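Comparing two grippers on the ice bench, quick version

Notes from June, still messy. Test is Fundar fingers vs Pendel fingers, same arm, same controller, same props. You need 2 grippers, one wrist camera, one head camera, a fixed one if you have it.

Step 1. Mount the wrist cam first, then the fingers. Run the cable thru the Kozan clip before you tighten anything. Zero the gripper open, then closed, save both.

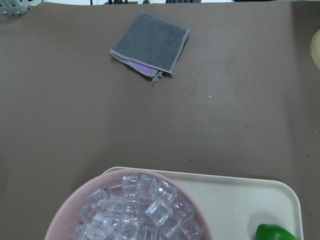

Exposure next. Lock it, do not leave it on auto. Clear cubes are the worst thing on this bench for that, they throw hard white highlights and the camera drops everything else to compensate. Set it on the bowl of ice, then check the gray towel still shows some texture. If the stitched border goes to mush, come up a notch. I ended up at gain 8, yours will differ.

Step 2. Props out. Ice on one side, board on the other, small bowl between. Leave room around the small bowl, the fingers need it when they open. Scoop goes on the table, not in the tray.
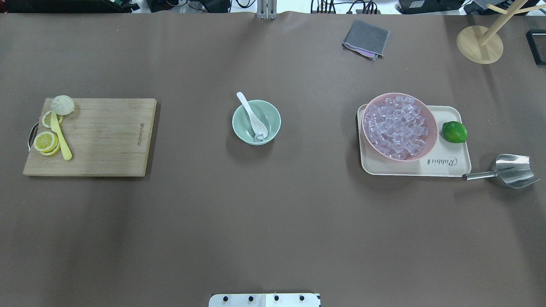 Head camera view, spoon in the green bowl, scoop by the tray.

Step 3. Single cube pick. Come straight down, close slow, lift, move over to the green bowl, open. Start at 150 on the force setting. Same script for both grippers, dont retune halfway or the numbers are junk.

Fundar: better on tilted cubes, slower to close. Pendel: quick, but squirts cubes out sideways if the pads are wet. Wipe the pads between runs.

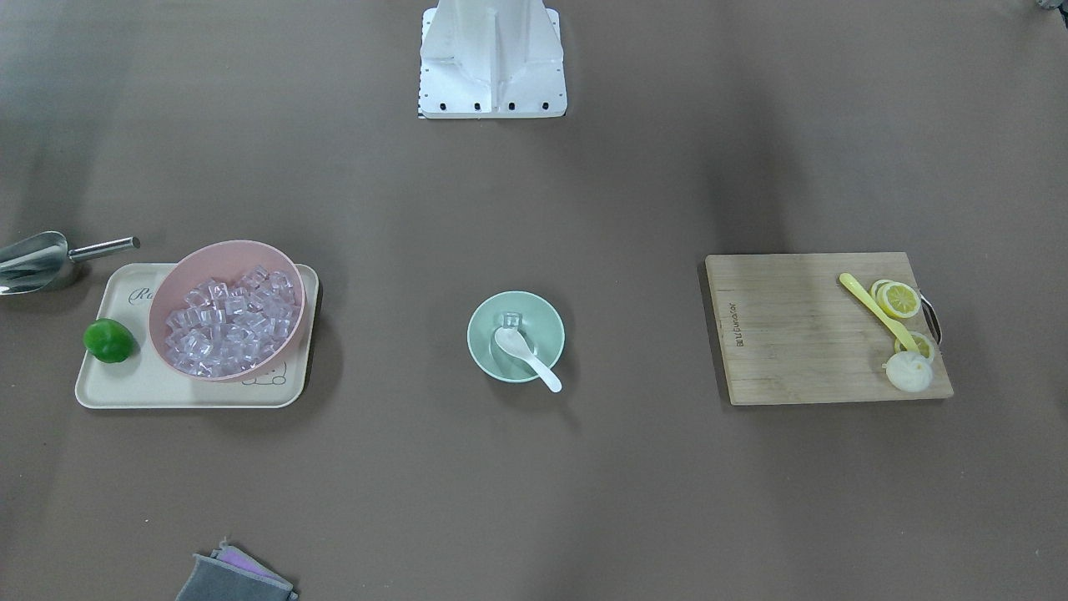

Fixed camera, one cube in the green bowl.

Step 4. Log it. Cliltow writes one row per attempt, we had 1,204 by the end. Tag the gripper name in the row, I forgot on the first batch and had to sort it by timestamp.

Still to do: lemon slices. Softer pads probaly.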